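2nd September

Tidying shoes at Tarthorpe, and wondering if I'll ever be excused from doing it at home!
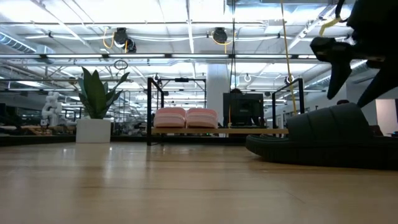
Black slide by the gripper, pink pair on the rack.

Meenakshi reckons machines will be doing our hallways before long. I'm not so sure (she said the same about ironing back in April, and I'm still ironing). A slide is a floppy, awkward thing to pick up, and that's one nice clear table – ours live under coats, school bags and the dog lead. I'd settle for one that could do the shoes and leave me the washing-up. Sarla wants hers to do the bins first. Must ring her about Sunday.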